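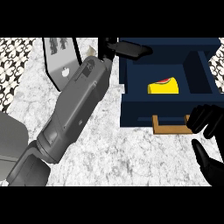
White marble with grey veining, and a navy cabinet with its drawer open.

Journal > Allotment > August

Up at half past five to water before the heat. The can holds less than it used to because of the split near the rim, so it was a lot of trips to the tank. Plot 195 has had its beans picked by somebody other than Gert Mabuza again, and he was not pleased. I told him to put a note on the shed.

The onions are lifted and laid out on the rack. Necks still soft on most of them. I will leave them another week if the rain holds off, and if it doesn't they can go in the shed with the door open.

Lwazi Motaung came by at ten with the minutes of the Trosavwood meeting. The rent is going up and the water will be charged separately. He thinks the lease is safe until 2044 — I would like to see that in writing. Fatima Dlamini has asked for the letter and been told it is in a box somewhere.
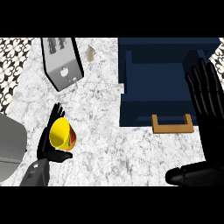

Had my lunch on the bench, cheese and two of the small tomatoes, which are sweet this year but thick in the skin. Blight on the row nearest the path. I cut out the worst leaves and bagged them up for the tip. The other row looks clean so far.

In the afternoon I dug over the old potato bed and found a good half bucket I had missed. Slug holes in the bigger ones. Sowed winter lettuce where the peas were, and netted it straight away against the pigeons.

Ayanda Maluleke wants my spare leeks and will bring a tray round for them. Back sore by four. Walked home the long way, by the canal, and had a bath.

Must buy string and a new rose for the can.

Print this page | E-mail this page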